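Right, settle in, because I've been at the kitchen bench with a tub of modelling dough and I have Thoughts. Small thread on cutting rings, for anyone who's been asking since the napkin ring post.

1/ First, for the new people (hello! there are a lot of you since October), I make little dough decorations to string up, mostly with my niece and whoever else turns up wanting a go. Rings are my favourite shape because you can thread a ribbon straight through and you don't have to poke a hole with a skewer and then watch it close over.

2/ The dough. I've been making my own for years, but this time I bought the Damia one because Shamim Farooqui would not stop going on about it, and fine, Shamim, you win. It's lovely and soft. It does take the colour of whatever you worked with before it though, so do your pale ones first and leave the deep pinks and reds until last. I have a whole batch of supposedly cream stars that look sunburnt.

3/ Warm it up in your hands before you do anything. I know it's tempting to go straight in with the rolling pin, especially with a five-year-old breathing down your neck, but cold dough splits at the edges and you'll be pinching it back together all afternoon. Squish it, fold it over, squish it again. Put the kettle on while you're squishing if you've got a hand free.

4/ Someone asked how much to use. I pull off 50 grams for a decent sized ring and flatten it with my palm. I like a hand-flattened one better than a rolled one, it comes out a bit wonky and you can see somebody made it. If you want them all the same, roll it and use a big cutter for the outside as well. Pallavi Bhardwaj does hers that way and they are gorgeous, very neat, all sitting in a row like something from a shop.

5/ Now the middle. You want a plain round cutter, metal if you've got one, with a handle over the top so you've got something to lean on. The plastic ones are fine for little hands but they leave a sort of furry edge. Press straight down, give it the tiniest wiggle, lift straight up. If the middle comes up inside the cutter, lovely, poke it out with your finger from the top. If it stays behind on the board, lift it out with the tip of a butter knife.

6/ Please don't twist! I say this with love, as a long-time twister. Twisting drags the dough round with it and you end up with an egg.

7/ Do try and get it in the centre. I say that, and mine drift to the right nearly every time (I think it's how I stand at the bench). You get a nice fat band on the left and a skinny little one on the other side, and the skinny side is where it'll go if it's going to go.

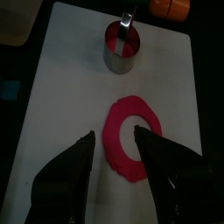 8/ And keep your eye on the outside edge as well as the hole. A split at the bottom wants smoothing over before the ring goes anywhere – damp fingertip, push the two sides together, then stroke across the join and not along it. The lumpy bits you can leave if you like a lumpy bit. I do.

9/ Board-wise, I like a plain white one. You can see exactly where your edges are and it wipes down in two seconds. A dark benchtop on its own is no good to me, I lose every crumb on it and then find them with my elbow. My old Vovwood board is beautiful but the grain prints onto the back of everything, so that's been retired to cheese.

10/ Drying! Leave them flat on baking paper, turn them over in the morning, and be patient. I know some of you put yours in a low oven. I've never had any luck with it, mine puff up and look cross, but if you've got a method that works please tell me, I'd love to be wrong about this one.

11/ Save your middles, too. Press them a bit flatter and they make very sweet little buttons or gift tags. We've got an ice cream tub full of them and they've been used as pretend money, pizza toppings and, briefly, a dog's breakfast (she was fine, she was very pleased with herself).

12/ Ribbon post is coming next, once I've untangled the bag. If you've got a favourite width for hanging, pop it below, and tell me what colours you're all making this year.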